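I'm looking for 2 people to help me take apart and rebuild old desktop computers this fall, and if you're the sort who keeps a jar of mystery screws on the windowsill, please read on!

I run the repair bench at Fleltell, on the Olmedo side of the building (ring the lower bell, the upper one rings in the dentist's). Back in June we took in 139 desktop towers from offices that were clearing out, and we've been slowly going through them ever since. The good ones get cleaned up and go out the door again under the Taso program, with a fresh drive and a keyboard. The sad ones get stripped for parts. We're down to a manageable pile, but I'd love to see my floor again before the holidays.

**What you'd be doing**

- Opening cases, pulling memory, reseating memory, swearing at memory
- Swapping processors, cleaning off old paste and putting on new
- Checking and swapping power supplies (swapping only! We never open one up)
- Sorting parts into the labeled drawers, and please, the *right* drawers
- Writing down what you did on the Murik sheet so the next person isn't guessing

You don't need a certificate or a degree. I'd like you to have had your hands inside a computer at least a couple of times, but I can teach the rest. Patience matters a lot more to me than speed. Somebody who stops and asks before forcing a latch is worth gold around here, and I say that as a person who has bent socket pins and had to go for a walk afterward.

**Hours and pay**

It's Wednesday evenings and Saturday mornings, paid at $23 an hour, through the end of November. There's a practice board for processors and memory, so you can get a feel for it before you touch anything that's going back out. Wear shoes with closed toes. Coffee is free and pretty bad.

**How to apply**

Drop a note in the box by the door or write to the bench address on the Fleltell page. Tell me what you've fixed, what you've broken, and which of the two sessions you can make (both is best, one is fine). No cover letter, please, I won't know what to do with it. I'm reading notes as they come in, starting Tuesday, September 2, 2025.

Memory slots, processors and a power supply:
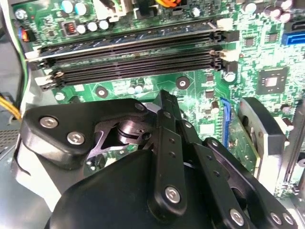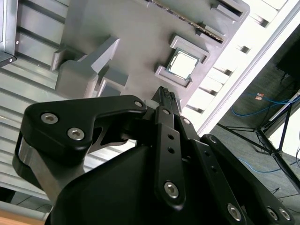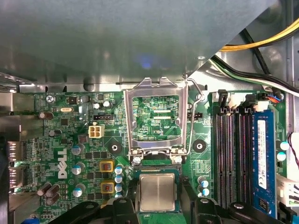
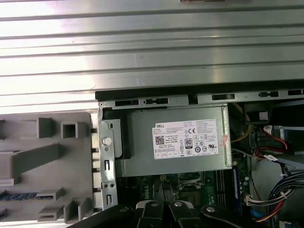
Is it okay if I've only ever done laptops? One reader wrote in to ask that already, adding that desktops looked roomier and she'd be glad of the change. Yes, absolutely, laptop people are very welcome. You'll be spoiled by all the elbow room. Just mention it in your note and I'll start you on memory.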